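Nallora tabletop mold former: eight months of chocolate shapes

May 3, 2023

I've had the Nallora on my bench since September and I still get a little giddy when I pull the lever down. It's a small vacuum former, sized for people who make chocolates or soap or plaster pieces in small batches. You clamp in a plastic sheet, heat it until it sags, drop it over your shape, switch on the suction, and there's your mold. From cold machine to usable mold takes me 14 minutes, and most of that is the heater coming up to temperature.

Before this I was pouring silicone, and a new shape meant waiting overnight to find out I'd left a ridge on one side. Now I can print a shape after breakfast, form it at lunch and be eating the results with my afternoon coffee!

The detail is what won me over. My first real project was a seed pod with fine ribs running down the back, printed in resin and sanded more lightly than it deserved. Every rib came through in the chocolate, along with every print line I'd been too lazy to sand off. (Lesson learned. The machine is very fair about copying what you give it.) The inside of the mold comes out glossy, so a well tempered dark chocolate drops out with a real shine on it.

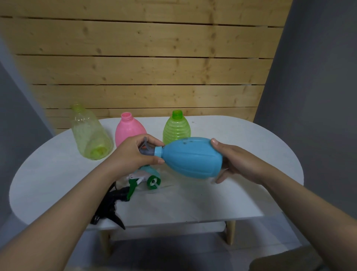 Blue spray bottle with a gray trigger head.

Sheets matter more than I expected. The starter pack is fine for practice, but it went cloudy in the corners whenever I pulled a tall shape. I switched to the thicker Fodex sheets, sold as food safe, and they've held up through a lot of washing. Lukewarm water, soft cloth, no dishwasher. I polish mine with a cotton pad before each pour.

Undercuts are the one thing you have to plan around. Anything that tucks back in on itself will lock your print inside the plastic, and you'll be snipping the mold apart to rescue it. Iresha Rathnayake, who shares the kitchen with me in Wisstead, now draws all her shapes with sloped sides, and hers pop free with a tap. I keep drawing mushrooms. I have cut up a lot of mushrooms.

Some gripes, since I do have them. The suction motor is loud, vacuum cleaner loud, and our kitchen is under an apartment. The clamp on the left side needed a turn with a screwdriver after the first month and has needed one again since. And the manual is a folded sheet with drawings so small I gave up and watched how-to videos instead. If you're used to a bigger machine, you may also find the forming area tight: I can fit six bonbon shapes with decent space between them, or one egg half.

I did look hard at the Le Goff before buying. It's a lovely piece of equipment, heavier and much quieter, and Évan Caron let me run a few sheets on his. The heat is more even out at the edges, I'll give it that. But it was priced at 2,727 against 1,093 for the Nallora, and for the size of batch I make I couldn't taste the difference, so to speak.

I've now formed more than 300 sheets on it and the heater hasn't skipped a beat. The rubber seal is starting to flatten along the front, and a replacement is already in the drawer. Next up is a bar with a leaf pattern across the whole face, with rosemary and a bit of orange peel in the white chocolate, and I've already promised myself no mushrooms.

Four and a half out of five. The missing half is for that manual.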